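Gathering Examples for the Tidy-Up Tasks: Your Questions, Answered
Posted in: Help > Taking Part
July, by Noura Issa

So many of you have written in since we opened the Prudby sessions that Yi-chun Shek and I sat down with a pot of tea and tried to answer everything in one go. If yours isn't covered, please do ask (we really do read them all).

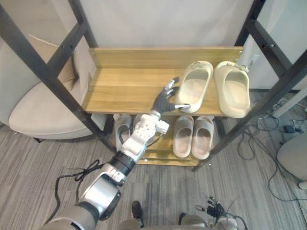 What is an example, exactly?

One complete go at one task, from the moment you press start to the moment you press stop. On the shoe rack task, that might mean taking a slide off the upper shelf and setting it on the lower one. You guide the robot's arms and hands, and the system keeps the camera views together with every movement you made. Later on, the learning system studies a big pile of these and tries to work out what you were up to.

Do I need any experience?

None at all! Some of our smoothest operators had never touched a robot before they came to us. You'll get a practice hour first, and nothing you do in that hour gets kept, so please feel free to be as clumsy as you like.

How many examples will I record in a session?

We ask for 21 on the shoe rack, with a break whenever you want one. Most people slow down a bit toward the end, and that's fine by us. A slow, careful example is worth far more than a rushed one.

Why shoes? Couldn't it be something more exciting?

Yi-chun picked shoes and will defend them to anyone who'll listen. A foam slide is soft, it has an opening you can hook a finger into, and it can be picked up by the heel, the strap or the side. There are plenty of right answers, and we'd like the system to see lots of them. They also sit close together on a shelf, so the hand has to come in neatly next to one without shoving its neighbor.

Should I always pick up the shoe the same way?

Please don't. Use whichever grip feels sensible for where the shoe happens to be. The one thing we do ask is that you make up your mind before you go in. If the hand hovers over the shelf for ages while you think it over, the system learns to hover too.

What if I drop one?

Keep going if you can reach it, and pick it up again. Those recoveries are some of the most useful material we have. If it lands out of reach, press stop, mark the example "incomplete" and let one of us fetch it. Please don't step in yourself while the arms are live.

Do I put everything back the same way each time?

No, the starting layout changes. There are 17 layout cards for the rack, and the screen tells you which one to set up next. Close enough is good enough.

Who looks at the recordings?

Noura (that's me) and Yi-chun watch every one before it goes into the Caldeira set. Of the first 77 we checked, we sent back 2, both for starting before the arms had settled.

Can I do another task instead?

You can. The Fumska sessions are towels and table settings, and they run on Thursday evenings. Just tell us when you sign up.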